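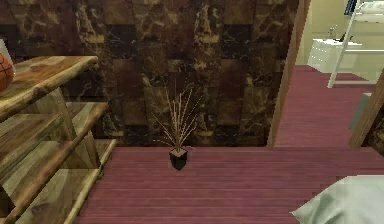

Why Does Marble Have Wiggly Lines?

March 2, 2024

I've been a bit obsessed with stone since I was six, when I licked the front step of the library in Cillton to see if it tasted of anything. (It tasted of step. Please don't copy me, people walk on those.) The step was white with thin grey squiggles running all over it, and I remember thinking somebody must have drawn them on with a very small brush.

They hadn't! The squiggles go all the way in. If you sawed a block of that stone in half you'd find more squiggles inside, and if you sawed it again you'd find more. They're called veins, like the veins in your wrist, although no blood goes through them and nothing else does these days either. So where did they come from? To answer that we have to go back to the sea.

First, lots and lots of shells

Marble starts out as a different rock called limestone. Most limestone begins at the bottom of warm, shallow seas, where all sorts of creatures live and die and leave their hard bits behind. Shells, bits of coral, and the tiny cases of living things so small you'd need a microscope to see them. They pile up on the sea floor in a sort of pale mud.

Now keep piling for a very, very long time. The mud on top presses down on the mud underneath. Water gets squeezed out, and minerals act like glue and stick the grains together, until one day (well, no particular day, it's much too slow for that) you've got solid rock.

If you look closely at a piece of limestone you can sometimes spot a whole fossil shell. I've got one on my windowsill that I found on a walk at Wokside, and there's a curly shell in it the size of a pea. I use it to stop my pencils rolling off.

Then comes the cooking

Limestone doesn't turn into marble by sitting about. It has to be heated and usually squeezed as well, and that happens deep under the ground. The surface of the Earth is made of enormous slabs called plates, and they're always moving, though only as fast as your fingernails grow. When two plates push into each other, the rock in between gets crumpled up and shoved downwards, where it's very hot. Sometimes melted rock called magma comes up close by and does the heating instead.

Think of a rock sitting at 400 degrees Celsius. That's hotter than the oven in your kitchen can go, and the rock isn't in there for 45 minutes like a tray of potatoes. It might be down there for millions of years.

The funny thing is that it doesn't melt. It stays solid the whole time, but the tiny grains inside it change. They're made of a mineral called calcite, and in the heat the calcite slowly grows into new crystals that lock together like pieces of a jigsaw. The old shells usually get lost along the way, so you won't often find a fossil in true marble. What you get in return is sparkle. Look at a freshly broken bit in the sunshine and it glitters a bit like sugar.

Rocks that have been changed like this are called metamorphic rocks. It's a mouthful, so say it slowly: met-a-MOR-fic. It comes from Greek words to do with changing shape, and a caterpillar turning into a butterfly is called metamorphosis for just the same reason.

Right, now the wiggly lines

If the limestone was made of nothing but clean calcite, the marble comes out plain white. Sculptors love that sort. But most sea mud isn't perfectly clean. Perhaps a river washed some clay into it, or there was a layer of sand, or some rusty stuff with iron in it. Those extra bits are called impurities, which sounds rude, but they're what give us all the best patterns.

When the rock gets hot and squashed, the layers of extra bits get bent and stretched and folded up. Try it with modelling clay. Take a fat lump of white and a thin bit of black, press them together, then fold and squash and fold again. Don't mix it until it's all grey, stop while you can still see both colours. Ask a grown-up to cut through the lump, and have a look at the cut side. Squiggles! I did this with a block of pink and a block of green once and it came out looking like something from a sweet shop.

There's a second way to get lines too. Rocks crack. Hot water trickles along the cracks carrying dissolved minerals with it, and the minerals get left behind and fill up the gap, a bit like the crusty white stuff that builds up inside a kettle. Those veins often look sharper and straighter than the folded ones, and you can find one cutting right across another. If vein A cuts through vein B, then vein B must have been there first. That's a proper trick that geologists use, and you can use it on the floor of a bank while you're waiting for your mum.

What makes the colours?

Different bits make different colours, and here are the ones I know best:

Red, pink and brown mostly come from iron, the same thing that makes an old bike go rusty.

Yellow and gold are iron as well, in a slightly different form.

Grey and black usually come from carbon, which is left over from things that were once alive.

Green comes from minerals with magnesium in them, and one of these is called serpentine because it can look like snakeskin.

You'll sometimes hear people in shops call any shiny patterned stone "marble". Quite a lot of it is really limestone that has been polished up, and some is granite, which is a different rock altogether. Granite is speckly and much harder. A grown-up with a steel key could scratch a bit of scrap marble but would have a job scratching granite. (Scrap! Leave the worktop alone.)

Pretend marble

People have been faking marble for a very long time, as the real thing is heavy and costs a lot. Painters used to do it with feathers, dragging the tip through wet paint to make the veins. Nowadays a pattern can be printed on to tiles, and there's a good way of catching it out. Pick a squiggle you like the look of, then go hunting for its twin. In real stone no two bits are ever quite the same, but a printer only has so many pictures to use, so sooner or later the very same squiggle pops up again. Look out for it turned sideways or upside down, because whoever laid the tiles may have spun them round.

I found my favourite repeat in the loos at a café in Wokside. It looked like a duck wearing a hat, and once I'd seen one duck I saw them all the way to the hand dryer.

Where to look for it

You don't need a mountain. Try old fireplaces, church floors, statues, museum stairs, and the front steps of big town buildings. Wear old shoes if you're going to be kneeling down, take a magnifying glass if you have one, and ask before you put your nose right up against somebody's fireplace.

Rain is a nuisance for marble, by the way. Rainwater is very slightly acidic and it nibbles calcite away, so a statue that's been outside for a few hundred years can end up with hardly any nose. The library step in Cillton has a dip in the middle now, and that one's mostly from feet.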